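Kimska teleop set — read me first

Hi, and thanks for grabbing this. I put the set together over one long stretch in March, driving the arm by remote from the next desk, and I've tried to write down everything I'd want to know if I were the one training on it.

What you get: 2,524 episodes, every one driven by a person. No scripted motion, no replays. The camera is fixed and looks down into a bin with sloped sides, and I never moved it between episodes (I did bump the desk once or twice, so check your alignment if you're fussy). The objects in this part are a blue foam shape-sorter block and a black L-shaped holder with a scooped top edge. Each episode has the joint positions, the gripper command and the video, all on one clock at 10 frames a second.
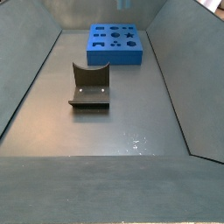
Turunen wrote in to ask whether the clumsy episodes should come out before training, seeing as a policy will happily copy a fumble along with everything else. Fair question! I left them in and flagged them. There are 915 with the retry flag set, meaning the driver missed a grasp and went back for it. My own feeling is that a recovery is worth learning from, but try it both ways and tell me what you find.

A few things about the driving itself. We used a Rernholm hand controller, which is lovely for slow moves and a bit twitchy at the wrist. Come in from high up, pause, then close — that was the house rule, and you'll see the pause in the data as a flat spot before most grasps. If your model learns to dawdle over the bin, that's where it got the habit. The holder is the harder of the two objects, I think. Its upright plate gives you something to pinch, but come in a little crooked and it wants to swivel.
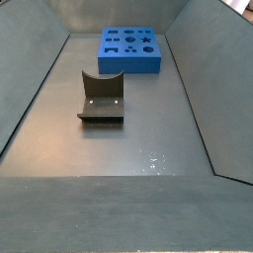 Known issues

- Early episodes store the gripper command as open or closed only. Later ones have the full range. The loader handles both.
- 2 episodes have no video. I kept the joint data and marked them.
- Colour balance is whatever the camera felt like doing, so please don't lean on exact shades.

Licence and contact

Free for research and teaching. If you use it, cite it as the Kimska teleop set, and send fixes through the Anen tracker, where I read everything — slowly. Last edited 23rd October.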